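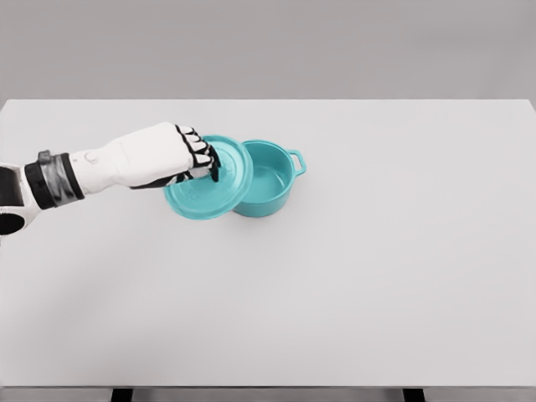
Robotic hand and teal lid, computer render

Bringing our own food to the supporters' tailgate at Closden

Posted in Matchday & Travel, Jul 31, 2021

I've booked three places with the Flarkevero supporters' club for the pre-match tailgate at Closden. The email says food is included but doesn't say what it is, and one of us can't have dairy. Are we allowed to bring our own, and does the car park ticket cover the tailgate or is that paid for separately? Also, can we get there before the gates open? We're driving down and would like to miss the traffic. I rang the club office twice and got the answerphone.

zuduso_end

You can bring your own food to the tailgate, no problem. What you can't do is take it into the ground afterwards, apart from sealed snacks and one small bottle of water each. Leave the cool box in the car.

Parking and tailgate are separate. The parking pass gets the car in and the wristband gets you into the fenced bit with the tables and the food. You collect wristbands from the club tent, and they want to see the booking email, so have it on your phone or print it. Signal is poor down there once it fills up.

On the dairy question, the caterer at the June event was Hứa and they had cards out saying what was in each dish. The rice and the grilled chicken were marked dairy free, the slaw wasn't. I don't know if it's the same firm this time. Email the club instead of phoning, they answered me the next day.

row_k_regular

just bring sandwiches. queue for food was terrible last time

oldcoachpark

Adding to the above on arrival times. The stewards won't let cars in before the time printed on the pass, and there is nowhere to wait on the approach road. If you're early, use the retail park by the roundabout and walk back for a coffee. The lot has 300 spaces and the club only gets 200 of them, so don't leave it until the last half hour either, pass or no pass. We ended up in the overflow field, which is a long walk with chairs.

No gas barbecues unless you've cleared it with the club first. Small disposable ones are banned as well.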